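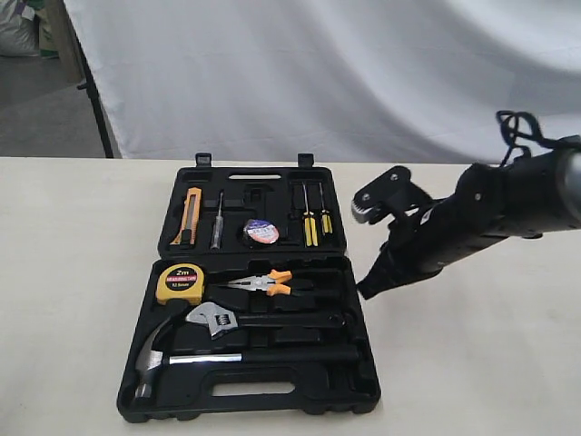

The household tool case, open on the table.

Gallery / Home & Repair
4 min read

Zawadzka Street tool case, piece by piece
Photos and notes: Elspeth Kerr
20 February 2019

Our building has 75 apartments and one shared tool case. It lives on a shelf in the ground floor office, and anyone who signs the sheet can take it upstairs for the evening. In December the office bought a new one from Flevis, a hardware store a short walk away, to replace a canvas bag that had lost most of what was in it. People have been asking what the new case holds before they come down to get it, so I've put the answer on this page.

The case is black plastic and opens flat, with the lid standing up behind the tray. Each tool has its own molded recess.

In the lid

Utility knife. Orange, with a gray slider. Please pull the blade all the way in before you put the knife back. Spare blades are in the office desk, second drawer, in an envelope.

Test screwdriver. The thin one with the clear handle. Haruna Noguchi in 408 is an electrician and asks that you leave outlets and light fixtures alone. Write the problem in the repair book and the office will call someone.

Electrical tape. One black roll, which sits in the round space near the bottom of the lid. If you finish it, say so on the sheet. A new roll costs very little and the office keeps a few.

Two screwdrivers. Yellow and black striped handles, one slightly larger than the other. They go next to each other on the right. Most people borrow the case for these, usually to put together a bed frame or tighten a cabinet hinge.

In the tray

Tape measure. Yellow, two meters. That is enough for a shelf or a window. For a whole room, ask for the long tape, which is kept separately. Both are metric, so bring a calculator if you think in inches.

Pliers. Orange and black handles. Good for pulling picture nails and for holding a nut while you turn the other end.

Adjustable wrench. Long black handle. Turn the small worm wheel near the head to open or close the jaws, and get them snug before you pull. The kitchen faucets in the older apartments loosen at the base, and a quarter turn is usually all they need. If water is coming from anywhere under the sink, don't use the wrench. Close the valve and call the office.

Hammer. Claw hammer with a black grip. It fills the bottom row of the tray.

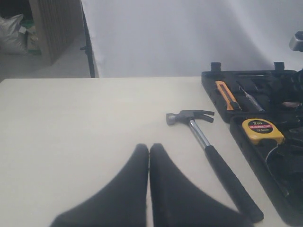
The hammer out on the table, with the open case beside it.

The hammer is the tool most often left behind. In January it spent nine days in 434 after a bookshelf went up, and the next three people on the sheet had to borrow one from a neighbor. Check its recess before you close the lid – the case will latch without it.

What the case does not have: a drill, a level, a saw or any nails and screws. The drill is signed out separately and needs a deposit. Small jars of mixed screws from Privley, the shop that closed on the corner, are on the shelf above the mailboxes. Take what you need.

Returning it

Bring the case back by noon the next day. Wipe the tools if they got paint or plaster on them. Open the case in front of whoever is at the desk so you can both look it over, then sign the second column of the sheet. If something broke, put the pieces in the case and make a note. There is no charge for normal wear.

The user manual for the Brurketti drill is in the same drawer as the blades. I will add pictures of the drill and the long tape when they are next in the office.

Filed under: Tools, Shared items, Residents' pages
Contact the office | © 2019 Zawadzka Residents | Back to top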